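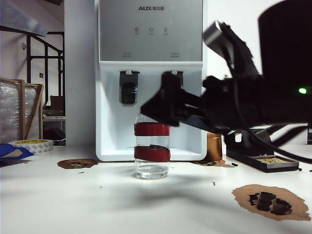 Shop > Kitchen & Table > Water > Nyanda Countertop Dispenser

Nyanda Countertop Water Dispenser

I've sold kitchen stuff for a long time, and the Nyanda is the one I took home with me and never brought back. It lives next to my bread box and I fill it every night before bed (well, most nights). If you're tired of wrestling a heavy filter pitcher out of the fridge door, you'll like this a lot!

The tank holds 20 cups, enough for my house of four on a normal day and nowhere near enough when my nephews visit. You lift the lid, pour from the top, and let it drain down through the cartridge. A full tank takes 27 minutes to filter. I timed it with the oven clock, so give or take. Please don't top it up while it's still working or it'll back up under the lid and you'll be mopping.

Each cartridge is good for 600 refills of a regular drinking glass. I write the start date on a bit of masking tape and stick it underneath. The replacements are made by Forklow, same as the tap washers, and I keep both in stock. The older Stornberg cartridges look like they fit and they do not, the collar is a hair too wide. I've had three people mail those back to me already.

Cleaning: warm water, a drop of dish soap, a soft bottle brush. The tank can't go in the dishwasher. The lid can, top rack. If you've got hard water like we do here in Ado, wipe the inside with white vinegar once a month and rinse it twice, because the first glass after one rinse tastes like salad.

Zawadi Nzioka wrote to ask if it fits under a standard wall cabinet. It does, but you'll need to slide it forward to get the lid off. Roscoe Nakamura wanted to know about tall bottles. Mine clears a wine bottle if I park the dispenser right at the counter's edge, and I'd hold on to the bottle while it fills.

In the box you get the tank, lid, base, one cartridge and a spare washer. Glasses aren't included. I pack every order myself, usually the day after it comes in, and if the tank shows up cracked just send me a note and I'll get another one out to you.

Item no. 2567. In stock. The next batch is due in November.

Filed under: Water & Drinks, Countertop, Things I Use at Home

Contact us | © Nyanda Kitchen Shop | Back to top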